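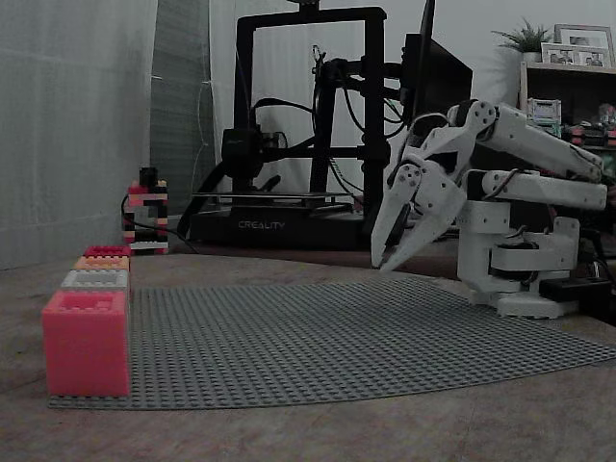 By the Brumcombe desk | Thursday, December 25, 2025 | 2 min read

Toy library to stay open through January after Marwat Street reprieve

Brumcombe's toy library has been given another winter in its rooms on Marwat Street. Word came late on Tuesday, too late for the printed paper, so it goes up here first.

The lease was due to run out at the end of the year. Landlord Stononar had wanted the ground floor back for offices. It has now agreed to a short extension on the same rent, with a longer deal to be talked over in the new year. Nothing signed beyond that yet.

The library lends out toys, puzzles and building bricks to families across the town and the villages on the north side. Membership is £12 a year, free for anyone on a low income. Borrow up to three things at a time, bring them back within 33 days. Late returns are not fined but you will get a text.

Some 60 families have joined since the summer, most of them after the nursery on Prinetum Lane closed its own lending cupboard. That has meant queues on Saturday mornings and a waiting list for the bigger sets. Ride-on toys are the worst, with the waiting list for those now well into spring.

A notice on the door thanks members for "all the letters, and the cake". It also asks people to stop leaving donations on the step overnight. Two bags were ruined by rain earlier this month and had to be thrown out. Soft toys can't be taken at all, whatever state there in.

What is wanted: wooden train track, jigsaws with every piece, bricks of any make, board games for under-sevens. Boxes not needed. Please wash bricks first, a pillowcase in the machine on a cool wash does the job.

Opening hours over the holiday are a bit of a muddle. Closed today and tomorrow. Open Saturday morning as normal, then shut again untill the new year. Anything due back over the break can be returned in the first full week of January without a reminder going out.

The library also wants 7 more people for the Saturday rota, two hours a month each. No experience needed but there will be a check to fill in. Forms at the desk.

Parking outside is still suspended while the gas main is done, so use the car park behind the baths. Free before ten. The buggy ramp is round the side, ring the bell if the gate is locked.

More on the lease when we have it.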